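# What Does a Conductor Do?

An orchestra can have up to 269 players and singers on one stage. The conductor stands in front and makes no sound at all. So what is the job?

First, the conductor keeps the beat. One hand, often holding a thin stick called a baton, moves in a pattern. A march has 2 beats, so the hand goes down, then up.
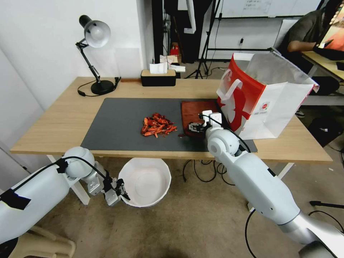 *A red-orange pile on the gray mat*

The other hand shows how to play. A raised palm can mean "softer." A pointed finger can mean "your turn, trumpets."
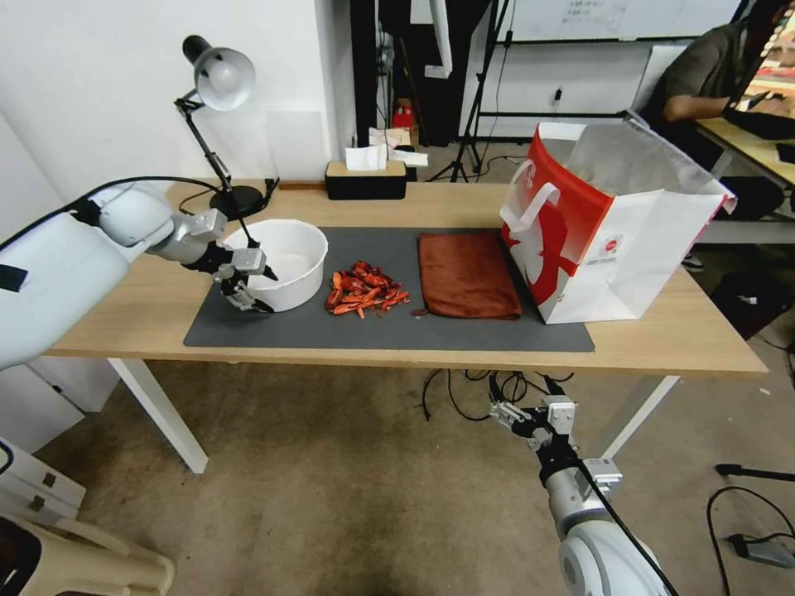 **Young Listeners Team, Zamora Youth Orchestra**

Most of the work happens before the concert. The conductor reads the score, a big book with every player's part in it - flutes near the top, basses at the bottom.
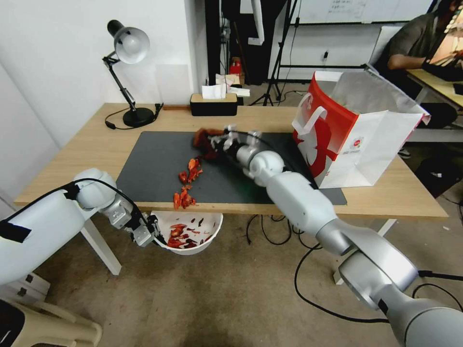 At rehearsal, the players try the hard parts slowly. They may stop and start again many times. Our conductor, Xiomara Ruiz-Ortega, writes notes in pencil.

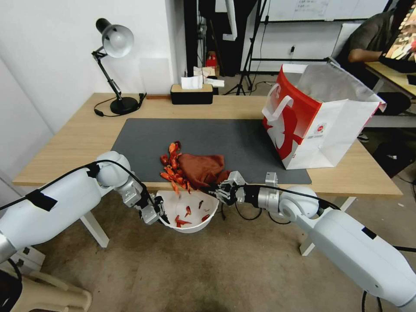
Players look up from their music often to check the beat. Try it at home: put on a march and move your hand down and up until it ends.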